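Skanance > Opinion > Rules and good practice

Write the rule for the room, too

Most rules I read about robot arms are rules about the arm. How fast it may move, how much force the gripper may use, where the stop button must be. I have worked with these texts for 4 years, first at Jomis and now at Fiore, and I respect them. But I think they finish too early.

Our own rulebook at Fiore had 155 points last February. I went through it with a pencil and marked every point that speaks of the place where the arm works: the furniture, the floor, the doors, the bags people bring. There were very few marks. A visitor from Ramcombe told me that their book is shorter, with 102 points, and has the same hole.

A real workplace is a room where people live part of their day. They put down a backpack, they pass a cable along the floor, they leave the door open.
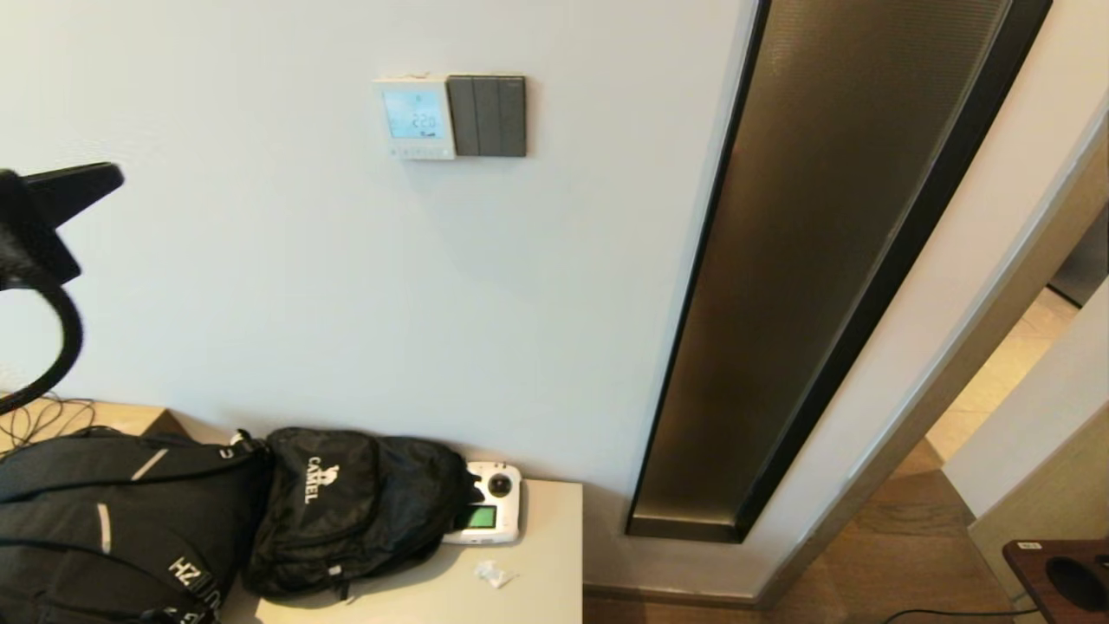
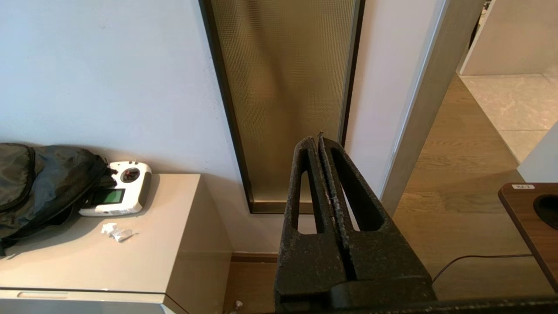
I do not want a rule that says "keep the area clean". Everybody agrees with such a sentence, and it changes nothing. I want a rule that a tired person can follow at six in the evening. For example: no cable crosses a walking path unless it is taped or covered. Personal bags have one fixed place, outside the reach of the arm. A hand controller which is switched on has a person responsible for it, by name, until it is switched off.

Some colleagues answer that this is too small for a standard – that common sense is enough. I disagree. Common sense is different in each head, and a new person has not yet learned ours. We already write down the torque for every screw. We can also write down where the bags go.

The other objection is cost. Our cable covers and two shelves cost 2,895 in total, and almost half of that was delivery. I have seen us spend more on a sensor that we used for one month.

Contact the editors | Copyright Skanance | Back to top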